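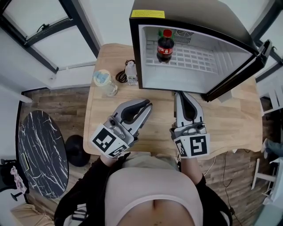 Getting the most out of a little fridge

I love a mini fridge! Ours is a compact black one that lives on a light wooden table, and it has earned its spot many times over. It's great for cold drinks in summer, the overflow from a birthday, or just saving a trip down the hall when you're in the middle of something. A small fridge does need a slightly different approach from the big one in the kitchen though, so I've put together everything I've picked up along the way.

Before you plug it in

If the fridge has been on its side in the car, stand it upright and let it settle before switching it on. The manual will tell you how long (mine got a good 60 minutes, then another 30 because I'd forgotten about it and gone out to the garden). Wipe the inside with warm water and a spoonful of bicarb, dry it with an old tea towel and leave the door open until any new-plastic smell has gone.

Choosing the spot

Tabletop height is so much kinder on your back than the floor. Make sure the table is sturdy and level, and keep the vents clear. Then swing the door all the way open before you commit – you want room for the door and for your elbow! If it opens to the right, like ours, keep your cups and whatever else you're using on the left, so you aren't reaching around the door every time.

Cords deserve a minute too. Coil up any spare length and fasten it with a Velcro strip or a bread tag, and don't let a long one hang where a knee or a toddler can catch it. The fridge itself should go straight into the wall.

Loading it up

Tall bottles first, always. A bottle of Coke will stand upright in ours, tucked to one side of the compartment, and then the rest of the space is yours to play with. Do the lid up firmly and you'll keep the fizz for longer. Short things like yoghurt tubs and 300 mL juices can fill in beside it.

Leave a gap at the back wall. Food pressed hard against it can freeze, and I have served some very crunchy cucumber that way. If your fridge has a little grille inside, keep that clear as well.

Cups with lids are wonderful for anything milky. Younes Hamdy from our street puts a strip of masking tape on his with the time he poured it, and I've pinched the idea completely. Milk drinks go back in the cold as soon as you've had enough, while plain water can sit out on the table quite happily.

Keeping it fresh

Once a fortnight, take everything out and wipe the walls. If yours has a textured or patterned lining, a soft old toothbrush is brilliant for the grooves. Run a damp cloth around the door seal, getting right into the folds, and dry it well.

For smells, an open dish of bicarb in the corner does the trick. Swap it over when you do the big fridge and you'll never have to remember a date.

Stickers that won't budge

Warm the sticker with a hair dryer on low, peel slowly from one corner, then rub off any gum with a dab of cooking oil and finish with soapy water. Leave rating plates and safety labels where they are, and read any sticker before you start peeling!

Putting it away

Switch it off, empty it, let any ice melt onto a towel and dry every surface. Prop the door ajar with a rolled-up sock so it doesn't go musty. I do ours in September, before the warm weather, and it's ready to go again the same afternoon.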